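Susstead Libraries to extend evening hours at three branches from November

SUSSTEAD — Susstead Libraries will keep its Central, Harbour Road and Bogale Park branches open until 9 p.m. on weeknights from November, following a trial at the Central branch over the winter.

The trial recorded 709 new memberships, most of them taken out after 5 p.m. Study desks on the upper floor were the most heavily used part of the building, followed by the public computers and the local history room.

"People who work standard hours have told us for years that the library closes just as they are ready to use it," said Etenesh Derese, Director of Susstead Libraries. "The winter trial gave us a clear picture of what an evening service should include, and we are pleased to offer it in more neighbourhoods."

Under the new arrangement, 15 additional staff will be employed across the three branches. Recruitment is under way and positions are listed on the Susstead Libraries website. Existing staff have been offered first choice of the evening shifts.

Each branch will run its own program. Harbour Road will host English conversation groups and a monthly tax and forms help desk. Bogale Park will open its meeting rooms to community organisations at no charge, with bookings accepted up to six weeks ahead. The Central branch will add 2000 titles to its large print and audiobook collections — the largest single purchase in those categories since the branch was refurbished.

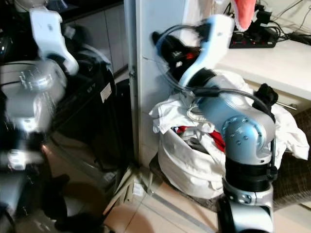 Hsin-yi Liu, Manager of Branch Services, said returns chutes at all three sites would be cleared twice each evening, and that holds could be collected until 15 minutes before closing. Weekend hours are unchanged. Children under 12 must be accompanied by an adult after 6 p.m.

Bus route 103 stops outside the Harbour Road branch and runs until late on weeknights. Parking at Bogale Park is free after 5 p.m.

Media enquiries: Ansel Abernathy, Communications Office, Susstead Libraries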